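Small stitches and a lot of patience: an afternoon in the suturing room at Bridodska

By the time I find the right door at the Bridodska skills center, the person I have come to interview has already been at it for most of the morning. She has been teaching suturing for 31 years, the last several of them in this long, bright room on the second floor, and she asks me, before I have even put my bag down, whether I can sew.

I tell her I can put a button on a shirt, more or less.

"Then you know more than you think," she says, pulling out a stool for me. "You know what happens when you pull too hard and the cloth puckers. You know how annoying it is when the thread twists around itself. Half of what I teach is that, over and over, until it stops being annoying."

She would prefer that I leave her name out ("put the students in, they do the work"), so I will call her the instructor, which is what everybody in the building seems to call her anyway. She learned to tie knots from her grandmother, who mended fishing nets in Wollari, and she still practices at home in the evenings with a length of cord looped around the arm of a kitchen chair. The chair, she says, has seen better days.

The course she runs now is called Povumance, and it takes a student from the very first square knot by hand all the way to closing a marked incision with instruments. There are 68 students on the list this summer, split into small groups, and she expects each of them to tie 2,000 knots before she will sit down and talk about speed. I ask if anyone keeps an honest tally. She laughs for quite a while.

"They have a little book," she says. "One young man came in last June with 372 written down for a single weekend, and I looked at his knots and I thought, well, yes, I believe you, because the last hundred are terrible. He was tired! You can see tired in a knot. It sits crooked and the ends are all different lengths."

We spend a good part of the afternoon on those ends, as it happens. She has strong feelings about them. Cut them too short and the knot may slip, leave them too long and they get in the way of the next stitch, and in between there is a length that she can describe only by holding up her finger and thumb and squinting. The red lines come up too. They show a student where the incision runs, and she likes people to really look at them before they pick anything up. "Look where you're going," she says. "Look where the line bends. Then take your first bite." 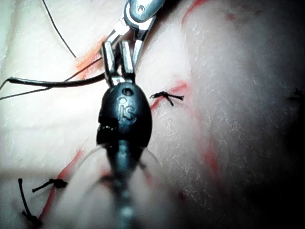 Silver jaws and dark suture meet over the creased, red-marked surface, where finished knots have been tied and trimmed.

I ask what goes wrong most often, and I am expecting her to say the needle. She shakes her head. It is the loose thread, she tells me, the bit you aren't using at the moment, which wanders off and lies down wherever it likes while you are busy with the other end.

"You have two tips close together and a strand coming in from the side, and you are so pleased with yourself for having hold of it that you forget the rest of it exists," she says. "So I say to them, stop. Where's your tail? And there's a silence, and then they go looking for it."

Her other great subject is the surface itself, and how gently it ought to be handled. She came to this way of thinking through an older teacher at the Kassab school, who used to make his class practice on tissue paper folded over a sponge. Any tear meant starting again. She hated it for a month, she says, and then one day she noticed that her hands had gone quiet, and she has used some version of the exercise ever since.

The next group begins on Thu 3 July, and there is still a box of cord to be cut into lengths before then. She hands me a piece as I am getting up to leave, and shows me, twice, slowly, how to start.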